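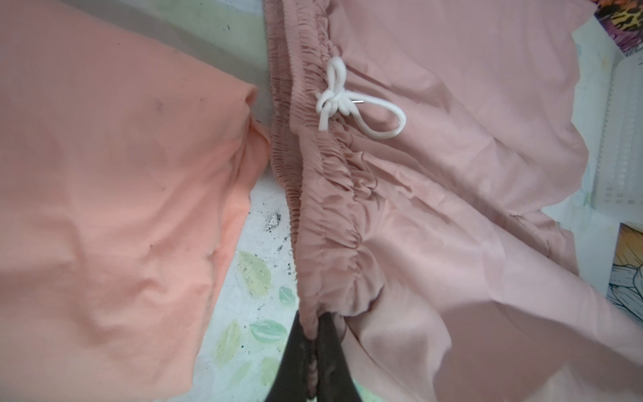 *夹住松紧裤腰下段的夹爪,腕部相机视角。白色抽绳在上方,打着蝴蝶结。*

# 软衣物抓取操作规范(Zalunau 工位版)

修订:2020年12月16日

这份规范写给要在 Zalunau 工位上操作机械臂整理衣物的人。读完它大概比叠一条裤子慢,比让机械臂叠一条裤子快得多。急停按钮在哪里、谁能改限位参数,请看墙上那张安全须知,本文默认你已经签过字,也默认你签字之前看过。

上一版写得太客气,满篇“建议”“尽量”“视情况而定”,于是大家都视情况而定了。这一版把能写死的都写死。

## 一、开工之前

1. 确认夹爪归零,手动开合三次。听到不该有的声音就停下,别用“它平时也这样”安慰自己。
2. 看一眼指尖内侧。线头、绒毛、胶带残胶,都要清掉。指尖上粘着一根线,后面每一件衣服都会跟着它走。
3. 检查桌面。有污渍要处理;擦不掉的,在记录表“台面”一栏写明位置,并且不要把浅色衣物拖过去。上面那张图里,裤腰左侧的台面就有一片深色污迹,周围散着黑色小点。这种情况按“有污渍”填,填“良好”的请自己去洗裤子。
4. 擦腕部相机镜头。用镜头布,袖子不算镜头布。
5. 把最高速度设为低速档。低速档的数值由工位负责人锁定,改它需要密码,猜密码算违规。

## 二、摆放

我们不要求衣物摆得好看。真实的衣服堆从来不好看,摆得太整齐,机械臂学到的只是怎么应付展厅。但有几条必须遵守:

- 相邻衣物颜色接近时,中间留出一条看得见的台面。橙粉色针织衫挨着灰粉色裤子,人眼分得清,换个灯光就未必了,分割模型更不必指望。
- 台面本身带图案的,摆好后先看一遍相机画面。浅色叶子印花对人无害,对边缘检测就说不准。
- 暂时不抓的物品可以留在画面边上,但不得伸进夹爪的下降路径。
- 口袋掏空。硬币、纸巾、门禁卡,都不属于衣物。

摆好以后不要再“顺手整理一下”。起始状态一旦拍照登记就算定了,你觉得它丑,它也定了。

## 三、选抓取点

松紧裤腰是整条裤子上最好抓的地方,也是最容易让人得意忘形的地方。褶皱多,摩擦足,两根手指随便一合总能夹到点什么。问题在于夹到的是什么。

按下面的顺序来:

1. 先找抽绳。有绳结、绳圈、金属绳头的位置,一律避开。绳圈会套住手指,金属绳头会磕伤指尖表面,而且反光,深度读数在那附近常常胡说八道。
2. 沿裤腰找一段没有绳的褶皱,离绳结越远越好。
3. 确定要夹几层。只夹前片和前后片一起夹,是两种不同的动作,记录表上也是两个不同的格子。
4. 让手指的闭合方向横跨裤腰的窄边,从两侧合拢。顺着裤腰方向去夹,多半会从褶子上滑过去。
5. 下降到接触前停一次,看画面,再继续。

针织衫另算。平纹针织布又软又滑,中间没什么可抓的,找卷起来的折边下手。没有折边时,先压住一侧,用另一侧推出一道褶。推褶最多试三次,第三次还没成就登记为“未形成褶皱”,然后换一个位置。有人曾经推了整个下午,精神可嘉,数据全部作废。

## 四、闭合与提起

闭合分两段。第一段快,合到手指刚碰到布;第二段慢,力矩按衣物类别从表里取。表里没有的类别,取最接近且偏小的那一档。

夹住之后不要马上提。按顺序做:

- 看两指之间的缝隙里有没有布。看得见布条,才谈得上夹住。电机说夹住了不作数,电机对空气也说过同样的话。
- 垂直提起 10 毫米,停住。
- 确认旁边的衣物没有跟着动。跟着动的,放回原位,松开,重来,并在“粘连”一栏打勾。
- 继续提到 106 毫米,再开始水平移动。这个高度是按我们台面上最大的一条裤子定的,换工位要重新量,别照抄。

提起过程中布料打滑,禁止临时加力追夹。追夹偶尔能救回来,所以才有人总想试。救不回来的那几次,维修单都在抽屉里,欢迎翻阅。

## 五、什么时候必须停

出现以下任何一种情况,松开操纵杆,不要先想怎么解释:

- 抽绳缠上手指,或绷直后还在受力。
- 听到缝线开裂的声音。
- 画面卡顿,哪怕只有一下。你看到的已经是过去的桌面了。
- 有人把手伸进工作区。包括你自己的手,包括“就拿一下”。
- 你不确定。不确定也算一种情况,表上有它的代码。

停下之后,先断使能,再上手解绳子。顺序不能换。隔着还通着使能的夹爪解蝴蝶结,这种事我们在十一月开过一次会,不打算再开第二次。

## 六、记录

每次抓取一行,当场填。到下班前凭记忆补的记录,读起来都特别流畅,可惜没有用。

必填项:衣物类别、起始照片编号、抓取点、层数、是否粘连、是否中止、中止代码。颜色写你看到的,“粉”这个字不够用,请至少分出偏橙和偏灰。

失败的也要留。上一轮一共登记 3,585 次抓取,审核后保留 3,345 次。剔掉的那些里没有一次是因为夹空了,全是因为缺照片、缺层数,或者备注栏只写了“你懂的”。审核员不懂。

备注栏的合格写法:

> 夹裤腰下段,两层,提起时后片先滑脱,未追夹,中止。

备注栏的不合格写法:

> 差一点。

## 七、和 El Khatib 工位的差别

两边的规范经常被人混着用,这里列清楚:

| 项目 | Zalunau | El Khatib |
|---|---|---|
| 带抽绳的裤子 | 允许,须避开绳结 | 先拆绳再上台 |
| 台面图案 | 允许,须登记 | 仅限纯色 |
| 追夹 | 禁止 | 禁止 |
| 中止后复位 | 原操作者 | 换人 |

最后一行两边争过很久。他们认为刚失手的人会急着找回面子,我们认为刚失手的人最清楚绳子往哪边绕了。两种说法都有维修单支持。

## 八、修改本规范

意见交给 Sabina Beneš,写明条款号、改成什么、依据哪几条记录。“感觉太严”会被归档,归档的意思是放进一个文件夹。获准的修改从下一批衣物开始执行,已经开工的一批按旧版做完。

打印版贴在操纵台右侧,旧版请撕掉,不要贴在旧版上面。现在那里已经有四层了,比大多数裤腰还厚。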